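Collecting your first pick-up examples with a wrist camera

Part two of the Waaka bench notes. Part one covered bolting the arm down and getting the camera talking to the laptop, so I'll assume you've done all that and have an arm that moves when you ask it to.

Now for the fun part! Recording demonstrations is my favourite job in the whole project, and I say that having done it on plenty of afternoons when I should have been doing something else. You steer the arm, the computer writes down everything the camera sees and everything the joints do, and later on the model learns to copy you. The first time I watched a trained model pick something up on its own I yelled loud enough to bring Maarja Petrauskas in from next door.

What you need

The arm, with its gripper and wrist camera
A leader arm or game controller for steering (we use a leader arm)
Garker, our recording program, installed and opening without errors
A small object the gripper can close on comfortably
A tray, basin or clear patch of bench
A notebook, paper please

Pick one task and write it down

Before you record anything, write the task as a single sentence. Ours was "pick up the black ring and lift it clear". Stick that sentence on the wall. When Notburga Kaufmann and I ran our first set at Tosthorpe we each had a slightly different idea of where the task ended. I lifted and stopped, she lifted and moved across to the side, and the model we trained did a strange wobble at the top as if it couldn't choose between us. It was sort of charming, but we had to record the lot again.

So agree on three things: where the arm starts, what counts as holding the object, and where the arm is when you press stop.

Set up the light and the camera

Soft light from above is your friend. Turn off any desk lamp that throws a hard shadow of the gripper over the object, and draw the blind if the sun moves across your bench during the day. We once recorded half a set before lunch and half at four in the afternoon, and the colours looked like two different rooms. (Mixed lighting is great later on, once the basic task works. For a first set, keep it steady.)

Check the view from the wrist camera with the gripper open, then with it closed. You want both fingertips showing and some space beyond them. If the fingers fill most of the picture, tilt the camera up a touch and check again. Then lock exposure and white balance in Garker under Camera, Hold Settings. If you leave them on automatic, a dark object coming close to the lens can make everything else brighten up, and that's a confusing thing to ask a model to learn around.

Recording an episode

1. Move the arm to the start position. Garker has a Home button for this and I'd use it every time.

2. Place the object. Move it and turn it between episodes so that you cover the whole area you care about, corners included.

3. Press record and wait a beat before you move.

4. Come in from above, slowly, and slow down again for the last little bit. Keep the object between the fingers in the camera view as you go down.

5. Close the gripper until both fingertips meet the object, then pause. I count "one, two" under my breath.

6. Lift straight up to your agreed finish height and press stop.

7. Mark the episode keep, fix or bin while it's still fresh in your mind.

Step five is where beginners rush, me included. The moment of contact holds the most useful information in the whole episode, and if you whip through it there are only a few pictures for the model to learn from. When I play episodes back I stop on the grip and check that the fingers have come in evenly from both sides.
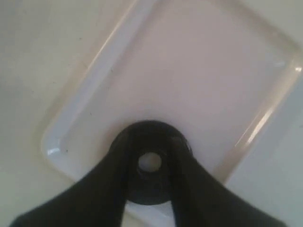 Do I have to throw out an episode if I fumble the grip?

Keep it if you recovered smoothly and finished the task, because a model that has seen a few recoveries copes better when its own first try is off. Bin it if you knocked the object away, stopped halfway or had to reach in with your hand.

Black grippers and dark objects

A word on colour, as it comes up a lot. If your fingers and your object are both black, the edges run together right when you most want to tell them apart. A pale background helps the outer shape stand out, but it does nothing for the places where finger and object overlap. You can live with it, and plenty of real tasks will force you to, but do record extra episodes with the object turned different ways. An object with a hole or a notch is handy too, as you've got a mark to line up on.

Shiny backgrounds bring their own trouble. A bright streak can shift as the camera moves, so look at a full playback before you commit to a surface. Maarja swears by a matte grey mat. I like a white basin with sloped sides myself — the sides keep small parts from skating off across the bench, and they give the arm something to be careful of.

How many is enough?

For the ring task we kept 28 episodes in our first sitting, and the model could already reach for the right place. It wasn't gripping reliably yet, but what a thrill! Our full Tromholm set is now up to 2000 episodes over many objects, and please don't let that scare you off. Start small, train, watch what goes wrong, and record more of exactly that. If it misses on the left side, spend your next session on the left side.

Take breaks. Your steering gets sloppy when you're tired and the model will learn your sloppiness with great devotion. We swap drivers every 2 hours and the person who isn't driving places the objects and fills in the notebook.

Check the files before you pack up

Open the session folder and play 4 episodes picked at random, all the way through. Look for:

Video and joint data starting together
No frozen or skipped pictures
The gripper value changing when the fingers close
The correct task sentence in the label

I lost an entire Friday to that third one. The gripper channel had come unplugged and every single episode said the hand was open. The video looked gorgeous.

Back the folder up to a second drive, write the session name in the notebook along with who drove and what the light was like, and you're ready to train. Part three goes through the training settings, starting with the two I always change first.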